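Open day at Moniswood, quick notes before I forget

Got there just after 9. Parking already a mess, in by the side gate, name sticker, off you go. 21 rooms open on the map they hand out, I managed six. Murkeo had the whole ground floor – mostly leaflets and a long talk about packaging I ducked out of. Coffee from the Ateş cart, five bucks, decent.

Upstairs is better. Smaller rooms, less talk, you can get right up to the tables and look at stuff. My favorite was the one with everyday things set out on a white table. Water bottle with a red and white label, all Chinese, QR code and everything, and next to it one of those big novelty buttons. Blue top, black base, EASY! across it in white. I wanted to hit it so bad. 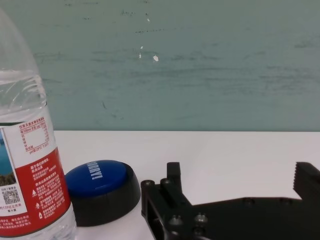

Eylül Akyol: I did press one of those on my visit, the year before last, and was told off for it very politely. Go in the afternoon if you can, the upstairs rooms clear out after lunch.

Wish I'd known that, because by 11 the stairs were jammed. Over 40 people in line for the Gridunar demo, gave up on it. Went back up to the table room instead and had a slower look. Tabletop is spotless. The panel behind it, not so much – streaks, scuffs, what look like old marker lines that got wiped and never quite went away. I kind of liked that. Downstairs had all been freshly painted for us and you could smell it.
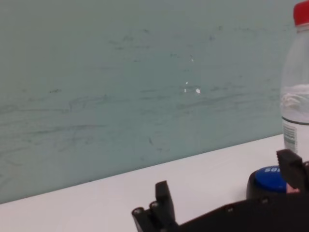 Wall panel and water bottle, upstairs at Moniswood.

Lunch was sandwiches in the yard, gone by the time I got there. Gift shop is one shelf. Bought a pencil. Toilets are on the ground floor only so plan ahead, and the map has the elevator in the wrong place, its at the back by the bike racks. Next open day is in Febuary, same side gate.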